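Writing the Rules for a Tabletop Robot Task

The written practice for tabletop work at Vatport is now on its third version. It covers how a table is set before a robot hand touches anything, how a task is started and stopped, and what has to be written down afterward. The first version fit on one page. The current one has 23 rules, and most of them deal with the table and the people near it. Very few deal with the robot.

Skye Forsyth wrote most of it. She came to Vatport from Cairns, where she worked on machine guarding, and she still prefers a short rule to a long one. "If a rule needs a paragraph to explain it, people will remember the paragraph wrong," she says. "I want something you can say across a room." 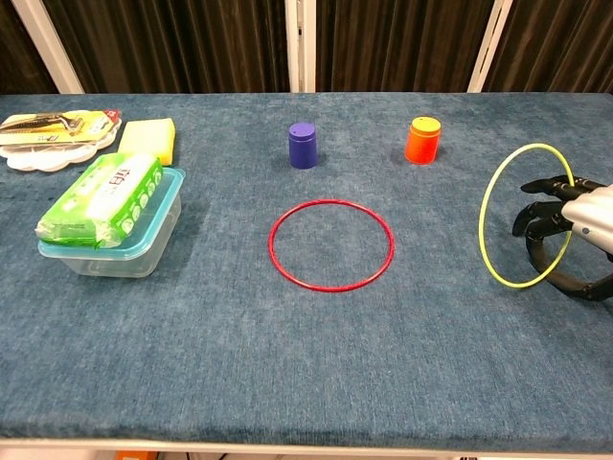 Vatport Safe Practice Group

Forsyth's first rule is that every object in a task gets a name before the task begins, and the name goes on the setup sheet. The rings are "red ring" and "yellow ring." The sponge is "sponge." She does not allow names like "the first one" or "the one at the back."

"People think that's fussy," she says. "Then you read a log from six weeks ago and it says the hand let go of the second ring, and there is no way to know which ring that was. You've lost that entry. You can't fix it later."

The second rule is about things that are on the table but not part of the task. A food container and a sponge may sit beside the rings all through a ring task. Earlier practice at the company was to clear everything else away. Forsyth changed that in version two. Extra objects are allowed, but they have to be listed, and a person may not move one during a run.

"A table in somebody's house has things on it," she says. "I'm fine with that. What I'm not fine with is a person reaching in to slide something over a couple of inches to help the robot out. That's a hand in the work area, and it also makes the record false. Two problems from one small favor."

Reaching in is the habit she has worked hardest on. When her group went through 2,094 run records last year, 324 of them had a note that someone had put a hand over the table before the stop was called. No one was hurt in any of those runs. She used the number anyway when she asked for a firm rule, and she got one. A person now says "stop," waits for the operator to say "stopped," and only then reaches in. Both words are required.

"The second word is the one that matters," she says. "Anybody can shout stop. I want to hear that it was done."

The practice also sets a rest position. Before a run starts and after it ends, both hands are to be at the sides of the table, palms down, clear of the nearest object. The operator checks this by eye and writes it on the sheet. 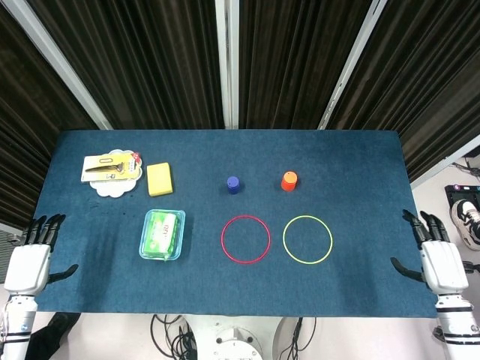 Skye Forsyth

The rest position took longer to agree on than anything else in the document. Some operators wanted the arms lifted well clear of the surface. Forsyth argued for keeping them low. "With the hands down, you can see where they are against the edge of the table," she says. "When they're up in the air, two people standing in different spots will give you two different answers about how close they are. I'd take the boring position."

She is less settled about the floor. The current wording says that cables must be "kept out of walking paths," and she does not like it. "What's a walking path? Ask three people. I wrote that line and I couldn't defend it to you." The next version, due in April, will ask for a marked line on the floor and a fixed place for observers to stand. She expects complaints about the observer spot, mostly from people who like to lean in.

Outside firms have asked for copies. Trenell took version two and cut it down for its own benches, and Clurance, which reviews work practices for small manufacturers, sent back four pages of comments. Forsyth accepted around half of them. One she turned down was a suggestion to score each operator on how well the rules were followed.

"As soon as you score people, they stop writing down the mistakes," she says. "I need the mistakes. A sheet with nothing in the notes column makes me nervous."

Asked what a small shop should do first, she says to start with the setup sheet and leave the rest for later. It should list the objects by name, say who is operating, and have a box for the rest position. She would add the two-word stop in the same week. The remaining rules can come as the shop finds it needs them, and she says some shops will never need all of them.

Version three has been in use since February 25, 2026. Comments on the floor wording are open to anyone who works at the tables, and Forsyth asks that they be sent in writing.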